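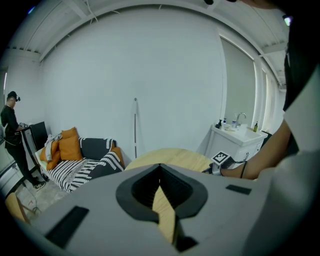

Grarkside Schools to Try New Early Reading Kits in the Fall

Thursday, July 3, 2025

Print | E-mail

Kindergarten and first grade classes in the Grarkside district will use a new set of early reading materials when school opens again, the district office said this week.

The kits come from Prastar, a small publisher of classroom materials. Each one covers 18 weeks of lessons and includes letter tiles, short decodable books, picture sorting cards and a teacher guide. A second set, for the spring term, is still being written and is expected to reach schools over the winter break.

The school board approved the purchase at its June meeting. The kits will replace a mix of worksheets and older readers that each building had put together over the years. Teachers had asked for a common set of materials so that children who change schools within the district do not have to start over with a different program.

Flanagan Elementary tried an early version of the kit with two first grade classes last spring. According to the school's report to the board, teachers liked the short length of the lessons and the way the books stay with a single sound pattern until most of the group can read it. They were less happy with the storage box, which they said was too deep for small children to reach into, and with the thin paper used for the take-home books. Prastar has since switched to a shallow tray and a heavier stock.

The report also said that the sorting cards were used more than expected. Several groups kept them out during free choice time, and one class made its own cards to add to the set. Blank cards have been added to the final version for this purpose.

Lessons are meant for small groups of up to 40 minutes, with part of the time spent on reading aloud and the rest on tiles or cards. While one group works with the teacher, the others use the kit's independent activities, including word building mats, rhyming puzzles and a listening page that can be played on the classroom tablet. No extra software is needed.

The district has ordered enough kits for every kindergarten and first grade room. Second grade is not part of the plan for this year. Teachers in that grade may borrow the review cards from their building's resource room if they have students who need more practice with first grade sounds.

Families will see some of the materials at home. The take-home books are printed in black and white so that children can color them, and they do not need to be returned. A one-page note in English and Spanish will go home with the first book and explain how to read it with a child. The district asks that families keep to the book sent home that week, even if it seems easy, and add library books of their own choosing.

Training for teachers will be held at the Marnurley Learning Center in the two weeks before school starts. Each teacher needs to attend one full-day session. Classroom aides are invited to a shorter afternoon session that covers the independent activities and how to set up the trays. Lunch is provided at the full-day sessions. Substitute teachers who work mostly in the lower grades may sign up if there is space.

Teachers who are away during training can make up the day in the first month of school, and the district will pay for a substitute. The guide and sample lessons will also be available on the staff website.

The older readers will not be thrown away. Each school may keep what it wants for classroom libraries, and the remaining books will be offered to families at back-to-school night. Worksheets that schools wrote themselves can still be used as extra practice.

The board will hear a first report on the kits after winter break, with comments from teachers and results from the reading check given to all first graders. A decision on whether to extend the program to second grade would come later in the spring.

A sample kit is on display at the district office during regular summer hours. Questions about the program or the training sessions can be directed to the elementary curriculum desk, extension 2319.

Print this article | E-mail this article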